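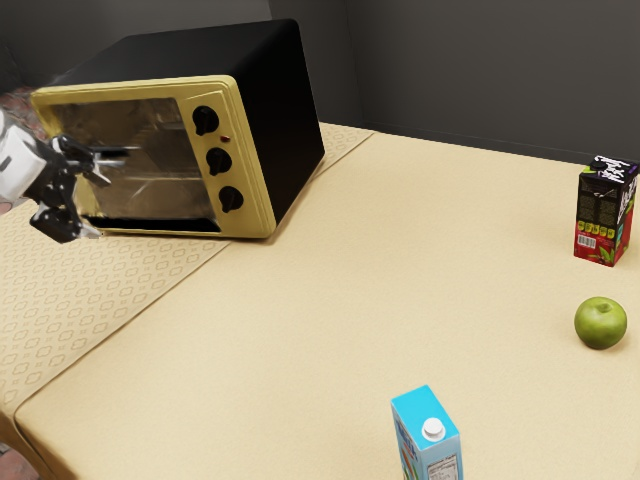

Sleep and memory talk, notes to self. 40 min incl. questions. TALK SLOWER than last time.

Open with the word list. Read them out, don't say why. Bed, rest, tired, dream, pillow, blanket, doze. No "sleep" on it. Ask for hands at the end. Move on quickly, come back to it after the break.

Bit 1. What we used to think. Memory as filing cabinet, sleep as lights off in the office. Then the synapse people come along. Learning strengthens connections, ok, but you can't strengthen forever. Brain would run out of room and energy.

Bit 2. Two camps. Replay camp: hippocampus plays the day back in deep sleep, cortex picks it up slowly. Rats in mazes, same cells firing in the same order, faster. Downscaling camp: everything gets turned down overnight and the strong stuff survives. Say they're not enemies. Zewditu will be in the room and she's replay all the way, so be fair, she gets first question anyway.

Bit 3. Our own data. 106 people, word pairs, half tested after a night and half after a day awake. Sleepers forgot less. DON'T oversell. Effect shrinks a lot when you take out the poor sleepers, and we didn't plan that analysis, say so. Mekdes did the scoring, thank her here becuase I forgot in November.

If someone asks about the 300 pairs version: too long, people gave up, we dropped it.

Bit 4. Mood. Keep short. Bad sleep and depression go together, which way round is harder. Probably both ways. One night awake lifts mood in some patients, then it's gone after they sleep. Odd, nobody fully knows why. Pause there. Not advice!! Say that out loud, someone always comes up after.

Back to the word list. Who heard "sleep"? Usually lots. Gist versus detail, link to bit 2. Skip if running over.

Likely questions: naps (yes, short ones seem to help some tasks), learning a language overnight from a tape (no), kids (more deep sleep, ask Mekdes), colour dreams (don't know, move on).

Water. Clicker batterys. Sign-up sheet for the next study goes round at the back, pen on a string.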